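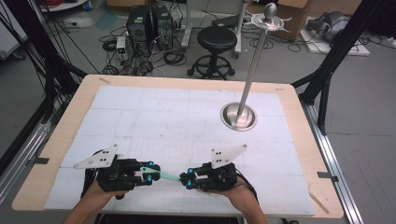 Mervyn Ackroyd writes that the right hand loses its pose during the stick handover, and that it does so on most takes once the two grippers come within a hand's width of each other. He wants to know whether to keep recording or stop until it is fixed.

**Ticket 109 – right gripper pose jumps during two-handed handover**

- Status: closed, one follow-up open
- Component: Fivik hand-held grippers, pose tracking
- Task: teal stick, pass left to right over the grid board
- Raised by: Mervyn Ackroyd
- Assigned: Jae-hoon Tak

**Symptom**

In replay the right gripper follows the hand as expected through the approach. When the left gripper holds one end of the stick and the right closes on the other, the right pose jumps sideways, stays there for a few samples and comes back. The left pose is unaffected. Jaw opening on both sides is logged correctly throughout, so the fault is in position only.

The trained policy has picked this up. On the arms it twitches to the right just before it should take the stick.

**Log**

09:20 – Tak. Replayed the first batch. Jump confirmed in 93 takes. No dropped samples and no gap in the timestamps. The tracker reports good confidence during the jump, which rules out a plain loss of sight.

09:45 – Tak. Swapped the cable on the right gripper for the spare. No change. Put the original back.

10:10 – Tak. Ran the right gripper alone over the board, same path, no left gripper. No jump. Ran both, kept well apart. No jump. Fault needs both grippers close together.

10:30 – Egger. Could be the pole. The metal is polished and so is the dish under it, and the handover is done next to them. We had trouble with reflections on the Seol setup.

10:55 – Tak. Draped a dull cloth over the pole and dish and repeated ten handovers. Jump still present, same size. Cloth removed. Reflection is not the cause here, though I would not call it harmless.

11:40 – Baek. Compared the right pose during the jump with the left pose at the same sample. The offset between them is constant. The solver is fitting the right gripper's model to a mix of its own blue markers and the left gripper's. The fingertip layouts are the same on both sides, and at handover the spacing across the gap matches the spacing within one hand.

11:50 – Egger. Then why only the right?

12:05 – Baek. Solve order. Left is fitted first and claims its points. Right gets what is left over plus anything inside the search radius, and the claimed points are not being removed from that list. They were in the previous Drarker release. Will check what changed.

13:30 – Baek. Found it. The exclusion step is skipped when `shared_workspace` is set, and our two-handed profile sets it.

**Cause**

Markers already assigned to the left gripper remained available to the right gripper. At close range the right fit locked on to them.

**Fix**

In the two-handed profile:

```
shared_workspace: false
search_radius_mm: 7
```

Restart the tracker after editing. A reload from the menu does not pick up the radius.

**Check**

14:40 – Tak. Repeated the handover 2 ways, left to right and right to left, slow and at normal pace. No jumps. Radius of 7 mm holds at normal pace. A fast flick of the wrist loses the fit for a moment and the tracker flags it, so those takes can be filtered.

15:10 – Ackroyd. Same result for me. One thing – if I rest my wrists on the edge of the table between takes, the first few samples drift. Small, but it is there on both sides.

15:25 – Tak. Seen it. Start recording with both grippers already held over the board.

**Existing data**

The affected takes can be solved again from the raw marker log and do not need recording again. Baek has the script. Takes exported as poses only, without the marker log, should be deleted from the Bandavard training set. Retrain after that; fine-tuning the present policy kept the twitch when Egger tried it.

**Open**

In-ho Ban to add a warning when two fitted models share a marker. Moved to its own ticket, due in August.

Closed by Jae-hoon Tak, 16:05.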